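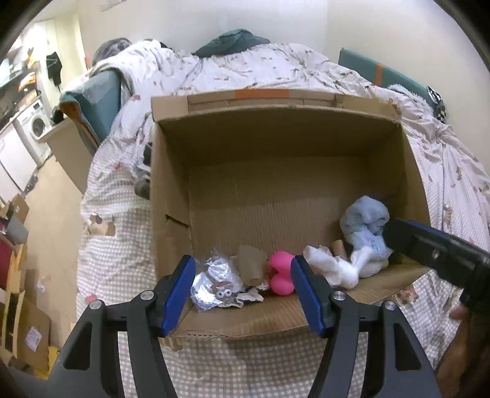
维布克·黑尔维希要停掉节目了

11/07/2026

昨天晚上吃完饭打开Gideo，首页第一条就是维布克·黑尔维希（Wiebke Hellwig）的那段视频，四分多钟。我先看了标题，以为又是剪出来的片段，点开才知道是她宣布节目做到今年十二月为止。

她没有放在节目开头说，是在第二位嘉宾下场以后、片尾音乐之前说的。她坐在平时那把椅子上，手里拿着提示卡，但是没有看。她说：“在你们去关灯睡觉之前，我有一件事要讲。”然后就讲了。讲到一半停下来喝了一口水，观众里有人鼓掌，她摆手让他们别鼓，说还没讲完。

我把这段话听了三遍，第一遍没听全，第二遍开了字幕，第三遍是给我先生听的。他不看这个节目，只问了一句：“她多大年纪？”我说我不知道。后来查了一下，也没查，就算了。

先说数字。她自己在视频里报的，节目到停播那天是1631集，做了13年。我不是从第一年开始看的。我搬到这边的时候，节目已经在播第三年，那时候我的德语只够买菜和看病，房东太太建议我每天晚上看一个说话慢的节目。她推荐的是新闻，我看了一个星期新闻，觉得太累，换台换到了《晚一点》。黑尔维希说话其实不慢，但她有一个习惯，嘉宾讲完一段她会用自己的话重复一遍，问对方是不是这个意思。对一个学语言的人来说，等于每句话听两次。

所以我对这个节目的感情，开头跟明星没有什么关系。很多嘉宾我根本不认识，演员、足球运动员、写菜谱的人、在某个电视剧里演过警长的人，我都是先在她那里看到，后来才在别处见到。有一阵子我在超市杂志架前面能认出一半的封面，我妈来看我的时候很吃惊。

视频里她讲的理由有几条，网上转来转去，有些转得不太准，我按自己听到的写一下。

第一，合同。制作公司Vodska和电视台的合同今年到期，双方谈过续约，谈的是再做2季。她说条件没有问题，钱也没有问题，是她自己不想签。有几个网站写成“谈判破裂”，她没有这么说。

第二，录制的地方。节目一直在埃克武梅（Ekwueme）剧院录，从第四年开始就没换过。剧院明年要大修，修多久现在没有准话。电视台提议搬到郊外的摄影棚，她去看过一次，说那里很好，停车方便，有空调，她在里面站了十分钟就知道自己不想在那里工作。台下笑了，她没笑。

第三，她父亲。这一条她讲得最短。她父亲住在多努姆（Dornum），靠海，一个人，去年冬天摔了一次以后走路不方便。她现在每个周末坐火车去，单程要换两次车。她说她不打算把这件事讲成一个故事，只是大家总要问，所以她讲出来。讲完就讲下一件事了，讲的是工作人员的安排。

评论区里对第三条议论最多。有人说应该把父亲接到城里来，有人说她请得起护工，还有人翻出五年前她在节目里讲过的一段，说她跟父亲关系并不好，好几年没怎么说话。那一集我记得。嘉宾是一个写回忆录的女作家，聊到家里人，黑尔维希顺着说了一句，她父亲到现在也没看过她的节目，因为他九点钟就睡觉。当时大家都当笑话听。我现在也不觉得那里面有什么别的意思，九点睡觉的老人很多。

我自己的父亲也是九点睡觉。跟他视频要算好时差，这边下午两点以后就找不到他了。

说回节目。我想写几集我记得的，趁还记得。

第1000集我是看直播的。那一集他们没有请大明星，请的是节目的工作人员，一个一个上来坐在嘉宾椅上。有做灯光的，有管服装的，有一个每天负责给嘉宾打电话叫车的女士，声音特别好听，我觉得她完全可以自己主持。她讲有一次叫的车把嘉宾送到了另一个同名的剧院，在另外一个城市。那一期的嘉宾最后是打电话上的节目，观众席上的人听了二十分钟电话。这件事黑尔维希本人在台上听得趴在桌子上。网上到现在还能找到这一段，不过片头被剪掉了。

还有一集是一个老歌手，名字我不写了，因为他后来的一些事大家都知道。他那天身体不好，唱到第二段忘词，乐队停下来等他，他还是没想起来。黑尔维希从椅子上站起来，走过去，站在他旁边，也没有帮他唱，就站着。后来他自己说，算了，坐下聊吧。两个人就坐下聊，聊了歌词是谁写的。播出的时候这一段没有剪。第二天报纸上有人批评，说这样对老人不尊重。我当时跟语言班的同学为这个争过，她觉得应该剪，我觉得不用。现在我也还是觉得不用，但是理由我说不太好。

再有一集是跟做面包的人聊了整整一期。那个人话很少，问一句答一句，有时候只答“对”。我估计导播很着急，切了好多次观众席。可是到了后面他突然讲起他学徒的时候每天三点起床，骑车经过一条运河，冬天手冻得刹不住车，有一次直接骑进了水里。他讲得特别平，讲完说：“就是这样。”我把那一集存下来了，当听力材料，运河、刹车、学徒期这几个词都是从那里学会的。

不喜欢的地方也有。中间有两三年节目加了一个游戏环节，嘉宾要戴着眼罩猜食物，我每次都快进。那段时间据说收视率很好，我先生唯一看过的也是那几集。后来不知道为什么取消了，她在采访里说过一句，她自己也不喜欢蒙着眼睛吃东西。另外她有时候打断别人，对年轻嘉宾尤其明显，有一个刚拍了第一部戏的女孩子一共也没讲完三句整话。那集下面骂的人很多，我看着也不舒服。过了几天她在节目开头道了歉，道歉也讲得很快，像念通知。
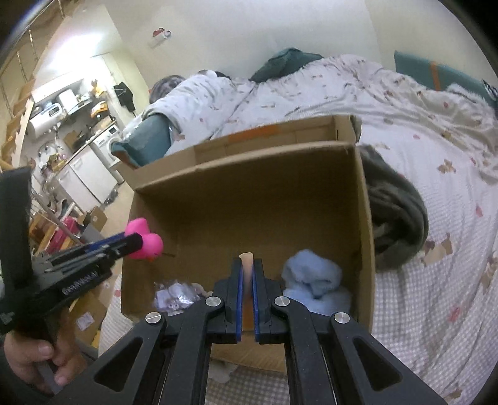 纸箱里，夹爪之间的桃色小圆柱

写到这里去接了一个电话，回来看到又有新消息，Vodska在自己的页面上发了一份声明。声明很短，感谢了她，感谢了观众，说公司会在年内公布这个时段的后续计划。没有提接班的人。

接班的人网上已经猜了一圈。猜得最多的是她休假时代过班的那几位，我都看过。有一位反应很快，但是嘉宾一说长句他就低头看卡片。还有一位是做广播出身的，声音稳，问题也问得好，坐姿有点僵。要我选我选做广播的这一位，坐姿是可以练的。不过电视台可能干脆不做访谈了，那个时段放电视剧重播也是常有的事，我住的这几年已经见过两个节目是这么没的。

关于工作人员，她在视频里讲了比较多，转发的人反而不太提。她说组里的人她提前三个星期就一个一个谈过了，没有人是从新闻里知道的。有些人会留在Vodska做别的项目，有些人还没有定。她说如果有同行正在看，缺一个会叫车的人，请打电话。我想应该就是第1000集里那位女士。

她没有说以后要干什么。有记者写她要写书，有记者写她要去做播客，都没有出处。她原话是：“一月份我打算睡觉，睡到什么时候再说。”

有朋友问我最后一集要不要去现场。去现场要抽票，我抽过三次，中过一次，那是四年前了。顺便写一下那次，因为有人在留言里问过剧院里面是什么样子。

票是免费的，但是要提前两个小时到，手机要存起来。进门以后先在大厅里等，有一个小卖部，卖咖啡和椒盐卷饼，排队很慢。座位不能自己挑，工作人员看着安排，个子高的往后坐。我坐在左边靠过道的地方，前面有一台摄像机，所以嘉宾的脸我一大半时间是在头顶的屏幕上看的。开录前有一个暖场的男演员出来教大家怎么鼓掌，教了三种，实际录的时候只用到一种。

黑尔维希出来的时候没有音乐，音乐是后期加的。她比电视上矮，走路很快。录到一半灯出了问题，停了一刻钟，她就坐在台沿上跟前排的人聊天，问他们从哪里来，坐什么车来的。有一位老先生说他是坐夜车来的，因为白天的票贵，她问了他好几个问题，比问那天的嘉宾还仔细，包括夜车上能不能睡着、枕头是自己带的还是车上发的。这一段当然没有播出来。我回家以后把播出的那一集看了两遍，在观众席的镜头里找到了自己的半个肩膀和包。

所以问我要不要再抽，我会抽的，抽不中就在家看。报名页面说是秋天开放，到时候我会把链接放上来，现在网上那个收报名费的不要信，这个节目从来不收钱。

Gideo上的旧节目能保留多久也有人问。目前第六季以后的都在，前面的不全，缺得最多的是第二季，听说是音乐版权的问题。我自己存的有几十集，都是当年学语言时录的，画质很差，有几集前面还带着广告。我不外传，请不要在留言里问我要。

昨天晚上我本来想给当年的房东太太打个电话，她现在搬去跟女儿住了，已经不太看电视。我想了一下时间，快十点，就没有打。今天上午打了，她已经知道了，是女儿告诉她的。她说她一直都不太喜欢这个节目，太吵，当初让我看的明明是新闻。我说是，是我自己换的台。然后她问我后院那棵李子树还在不在，我说我也搬走很久了，不知道。她说今年李子应该不错。

下一篇写之前答应过的那个关于字幕设置的问题，有三位读者来信说在电视上调不出来，我家的那台也调不出来，我先弄明白再写。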